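About Nirel

Nirel develops software for robot arms that work in ordinary rooms. Our programs take in what a robot's cameras and joint sensors report, decide what the arm should do next, and send the commands that move it. We do not build arms or grippers ourselves. Our customers choose their own hardware, and our engineers make sure that the software suits it.

The company grew out of a planning tool called Poka, first written to check whether an arm could reach a shelf without touching the sides. Poka is still part of everything we deliver. It has been rewritten 3 times and now covers whole tasks, from the first approach to the moment the arm is back at rest.

What we do

Our work is organised in three groups, each with its own lead and its own release schedule.

The perception group is responsible for Ekero, which turns camera pictures into a working model of the space in front of the gripper. Ekero marks what it is sure of and what it is not, and passes both on. Small metal objects, clear plastic and poor light receive particular attention, as these are the conditions in which our customers report the most difficulty.

The planning group maintains Poka. Given a goal and the model from Ekero, Poka proposes a path, tests it against the limits of the arm and the objects nearby, and offers a second path where one exists. Operators may inspect any plan before it is run.

The control group looks after Gallegos, the layer closest to the machine. Gallegos runs its main loop 100 times a second and will slow or stop the arm if the readings no longer match the plan. It also keeps the logs on which the other two groups depend – a duty it has held since the first release.

How we work

Each change to our software is reviewed by an engineer from another group before it is merged. It is then run in simulation and, once approved, on a physical arm. Recordings from these runs are stored with the exact version of the code that produced them, so that a fault can be played back and studied by anyone on the staff.

We publish our interface documents in full and give customers 9 months' notice before an interface is withdrawn. Support requests are answered by the engineers who write the code.
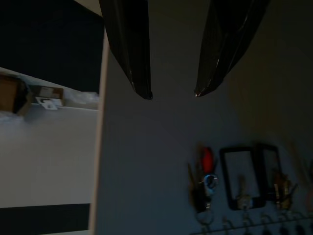 Head office, October 2023

Wrist-camera views such as the one shown, with keys on a wall rack beyond the two fingers and a white unit to the left, are central to the current programme of the perception group. Keys overlap, catch the light and hang at different angles, and in a dim room their outlines are easily lost. The present work on Ekero concerns how a single key ring can be told apart from its neighbours, and how Poka should plan when that cannot be done with confidence.

The programme is directed by Ida Wegener, Head of Perception. Its next review is planned for January, after which the revised modules will be offered to existing customers as part of their normal updates.

Working with us

Nirel welcomes enquiries from manufacturers, research groups and service providers. New partners normally begin with a trial period of 6 weeks, during which our engineers connect the software to the partner's own arm and agree a set of test tasks. Enquiries about trials, student placements and open positions should be sent through the contact page, stating the type of arm in use and the intended task.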